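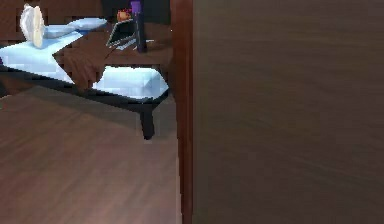
Bedroom in the Retelar house, with a laptop, a pillow and a small stuffed toy.

REMOTE DRIVING NIGHTS ARE BACK AT PROLLSIDE

If you stopped by the workshop in May you probably saw a few of us hunched over controllers, tongues out, trying to walk a robot through somebody's bedroom. That was the first round of Suvarna, our home-chores project with the Iltano group, and it went so well that we're doing a second one!

For anyone new to the list: Suvarna is about showing a robot how a job is done. You sit down, pick up the two hand controllers, and drive the robot through the whole thing yourself, start to finish. The computer writes down everything the robot saw and every move you asked it to make. Later the Iltano folks feed all of those runs into the training program, and the robot has a go without anybody holding the controls.

We do the driving in Retelar, a simulated house, so you can bang into the furniture all you like. (I have. A lot.) It isn't a fancy-looking house. The edges are blocky and the colors are a bit odd in places, but there are beds to steer around and wooden floors and doors with proper handles, and after ten minutes you forget you're sitting on a folding chair under the workshop heater.

The first round finished at 3000 saved runs, and we'd love to get that to 4000 with this one. Most of what we have so far is picking things up and putting them down, which people get the hang of quickly. The part we're short on is moving between rooms, and that means doors.

Doors are my favorite. They're also the task that makes grown adults yell at a screen. You have to come up to it at a decent angle, get the hand onto the lever, push down, and then keep the lever down while you start moving the whole robot. And of course the door is moving too, so the spot you're holding on to swings away in a curve while you're trying to drive straight. Everybody's first try ends with the robot's shoulder against the panel.
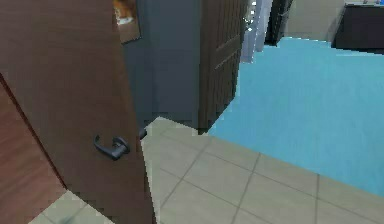
What helped most last time was slowing way down right at the handle. Good drivers stop just short, look at where the lever sits, bring the hand in from above and only then press. Once the latch is clear they let go early and use the side of the arm to nudge the door the rest of the way. It looks clumsy, but the robot copies it much better than the big heroic pull that I was so proud of. After the first batch of 100 door runs, the Iltano people went back through the recordings and the slow ones were the keepers nearly every time.

The other thing we learned is to look before you go through. The robot's own view is all you get, and when you're close to something big it can fill half the screen. It's very tempting to keep rolling and hope. Please don't! Back up a little, turn until you can see floor again, then carry on. Those small corrections are really useful to have in the recordings. A run where you get a bit stuck and then sort it out calmly is worth saving, so don't hit the discard button just because it wasn't pretty.

Do hit discard if you dropped the controller, if a kid grabbed it, or if you stopped halfway to answer your phone. A robot standing still for 80 seconds while you talk to your sister teaches it to stand still for 80 seconds - we found that one out the hard way.

A few practical bits. Sessions start at 6:30 in the back half of the workshop and you get the controls for half an hour at a stretch, which is plenty, your wrists will tell you. There are two stations, and while you wait you can watch the other drivers on the wall screen and shout advice (kind advice, please). You don't need to have played any games or know a thing about programming. Some of our smoothest runs came from people who had never held a controller before and just took their time over it.

New this round is a practice mode that doesn't save anything, so you can spend your first few minutes finding out how fast the base turns. There's also a left-handed setup at the second station. Several of you asked, and sorry it took so long.

Put your name on the sheet by the tool wall or reply to this email with the evenings that suit you. Bring a sweater, the heater only really warms the one chair.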